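3.2 Sorting as a shared household routine

One of the richest parts of the Trillville diaries concerns laundry, a chore that earlier time-use surveys tend to fold into a single line called "housework." We asked our diarists to write down every step they thought of as separate, and they did so with wonderful energy! The 3461 entries we received treat washing, drying, folding and putting away as four different jobs, often done hours apart and often by different people.

Folding turned out to be the most social of these. Diarists wrote about doing it with the radio on, during phone calls, or while a child read aloud from a school book. Kopecký and Holub found something similar in Skirnska, where folding was moved out of the kitchen once the evening meal ended. In our material the favorite place by far is the bed – it is wide, it is at a comfortable height for kneeling or sitting, and it has to be cleared before anyone can sleep. Several diarists named that last point as the thing that gets the job finished (one called it "my deadline").

Containers matter here too. A basket set down on the mattress marks the work as under way, and other members of the household read it that way. Figure 7 shows a basket on a bed.
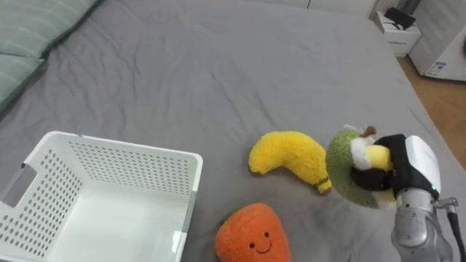 Figure 7. White plastic basket with perforated sides on a gray fitted sheet, with a light green pillow.

3.3 Who puts things away

Putting away is a much lonelier job. Of the 1751 entries that mention it, most name one person only, and the writing gets noticeably shorter. We return to this contrast in Section 6, where we compare it with Cassim's interviews from Strazds.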